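4. Stocking the Display Table

This section covers the two-level produce table of the Tunum play market. Assemble the table and tighten the posts (Section 3) before you put any fruit on it.

1. Wipe both surfaces with a dry cloth.
2. Put the large basket on the table and fill it with mixed fruit from carton B.
3. Lay the fruit out by hand, one piece at a time. Leave space between pieces so that each can be picked up without moving the next.
4. Stock the lower level the same way. Keep fruit back from the front edge.

Note: The full set has 80 pieces. Extra pieces can stay in the carton.

Caution: Do not lift a loaded basket by one side of the rim – the load shifts and pieces may fall out.

Caution: Stems and leaves are molded on. Do not pick fruit up by them.

Upper and lower levels, with baskets:
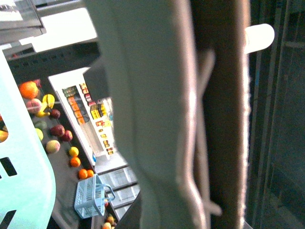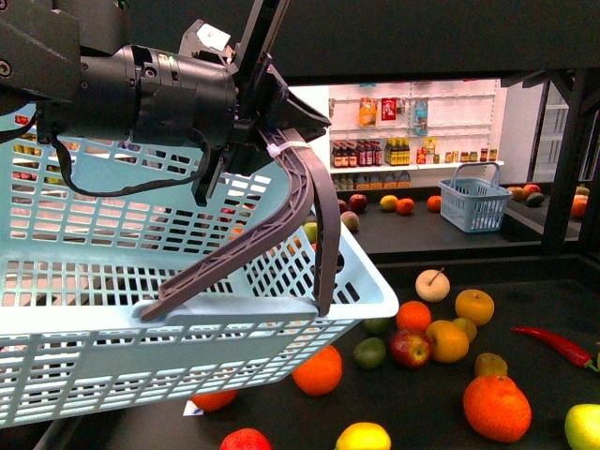
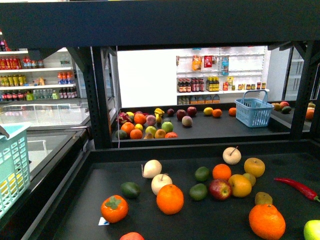
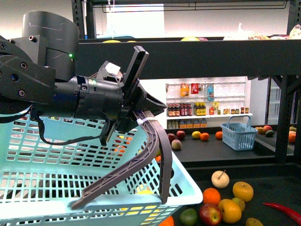 5. Sort the fruit once a week, or at the end of each session if the table gets heavy use. Return everything to the large basket first, then lay it out again. The large light blue basket has slotted walls, so dust falls through – shake it over the floor before putting it back. Check round pieces such as oranges and limes for splits along the seam. Replacement fruit is sold in packs of two.

Last updated: September 22, 2019

Related sections
Section 3: Assembling the Frame and Posts
Section 5: Shelf Labels
Section 6: Cleaning and Storage

© Barkgate | Contact | Back to top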